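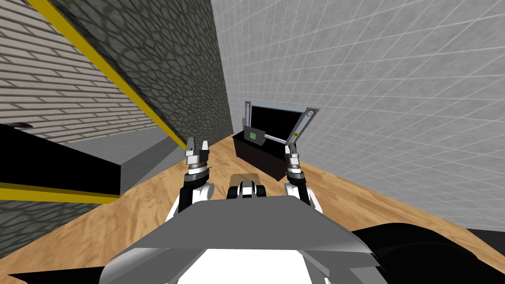

**Can a two-armed robot tidy a living room yet, or is it still all demos?**

Posted by wikafan_43

My brother-in-law keeps sending me Zosis clips and says I'll have one dusting the TV stand by May. I run a small cabinet shop, so I'd also like to know if it could sweep up and put clamps away. I have 2 dogs and a plank floor. Is anybody using one for real chores?

---

**tiwari_bench**

No. I had a loaner from Iltell in the shop for 3 weeks. It could pick up a block if I set the block right in front of it. Move it back against the base and the arms had trouble reaching in that close. Low furniture was worse. It has to get over the top without knocking off whatever is standing there, and it knocked things off.

A lot of what gets passed around is simulation anyway. A rendered floor doesn't have dog hair on it. Ask the seller for one uncut video in a house they didn't set up.

---

**gluepot**

just get a robot vacuum

---

**slowdrawer**

Depends what you call a chore. Carrying one thing from one spot to another, maybe, if you're patient. Dusting means lifting every little gadget, wiping, and putting it back facing the right way. I timed a Wika demo at 43 minutes for one shelf, with a guy standing by the stop button. I'd keep the rag and check back in 2 years.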